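Section 4. Setting up the sorting bench

Read this before you put anything on the bench. Takes 12 minutes if the bins are clean. Longer if they aren't.

You need: clear bins, dark bins, the yellow basket, the red lamp, blank white labels, a marker, a dry cloth, the Driramley parts list (sheet 74, inside the back cover).

4.1 Clearing and wiping

1. Take everything off the wood. Loose screws, tape ends, old labels, all of it.
2. Wipe along the strips, not across. Crumbs get pushed into the joints otherwise.
3. Dry it. Second cloth, not the same one.
4. Sweep under the bench too. Small parts roll.

CAUTION: No solvent on the wood or on the clear bins. The bins go cloudy and then you can't see what's in them.

4.2 Labels

5. One small white label per clear bin. Inside on the bottom, flat, writing facing up.
6. Write the part name first, stick second. Marker on a stuck label smears.
7. Print letters. No abbreviations unless they're on the parts list.
8. Old label underneath? Peel it off. Do not stack labels, people read the wrong one thru the edge.

NOTE: Dark bins get no label. They're for mixed parts waiting to be sorted and the contents change all day.

4.3 Laying out the bins

9. Clear bins in a line on the left-center of the wood, far one first, then work toward you.
10. Far and middle bins go long side front to back. Near bin goes sideways – easier to reach into.
11. Dark bin to the right of the middle clear bin. Center of the bench.
12. Start with all of them empty. Tip each one out and look, don't assume.

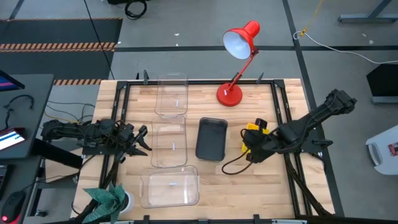
Stavros Shehu writes that the sideways near bin slowed him down for a week and he'd turn it like the other two, especialy for left-handed sorters. He also wants it written down that the dark bin should be tipped out at lunch as well as at the end of the day, or the bottom layer never gets sorted.

Fair on both. Left-handed: turn the near bin if you like, keep the labels readable from your side. Lunch tip-out is now step 17.

4.4 Lamp

13. Red lamp at the far edge, right of center. Base flat on the wood.
14. Aim the shade at the dark bin. Clear bins throw glare back at you if the light hits them straight on.
15. Still glare? Tilt the shade down a little. Then move the lamp, small moves. Leave the bins where they are.

CAUTION: Switch off before changing the bulb. Let it cool. Use the bulb type printed on the lamp, nothing stronger.

4.5 Filling and sorting

16. Pour one Selateck bag into the dark bin. One. Not two to save time. A full bag is 485 parts and that is plenty to dig through.
17. Sort into the clear bins by label. Tip out the dark bin at lunch and again at end of day, sort whatever is left at the bottom.
18. Part you can't identify: set it aside in a cup, ask Tainá Frota. Do not guess.
19. Stop filling a clear bin when the parts are two fingers below the rim. Overfull bins spill when lifted.
20. Lift with both hands, under the base. The rims flex.

NOTE: Parts mixed up already? Pour the whole clear bin back in the dark one and start it over. Picking out strays one by one takes longer and you'll miss some.

4.6 Stacking and putting away

21. Empty bins only. Never stack with parts inside, the walls scratch and the bins jam.
22. Dark bins nest in one stack, handle slots lined up on the same side so you can grab the top one.
23. Clear bins nest seperately. Large under small if sizes differ.
24. Yellow basket stands on its own. Nothing goes inside it overnight. 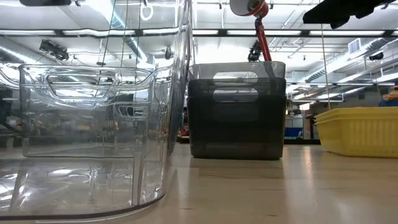
25. Bins stuck together: stand the stack on the wood, hold the lower one by the rim, twist the upper one a little each way and pull up. No screwdriver between the walls. A cracked wall means a new bin.
26. Check each rim with your thumb as you put it away. Rough spot or chip – take it out of use and write it on the Grirnance sheet.
27. Wash weekly. Lukewarm water, dish soap, soft sponge. Air dry upside down, then stack. Bins stacked damp stick worse than anything.
28. Lamp off. Wipe the wood again.

Replacement labels come in packs of 16, order from the stores page in section 9. Replacement bins: give the size and the color, clear or dark, plus whether you need handle slots.

Next: Section 5, Counting and bagging.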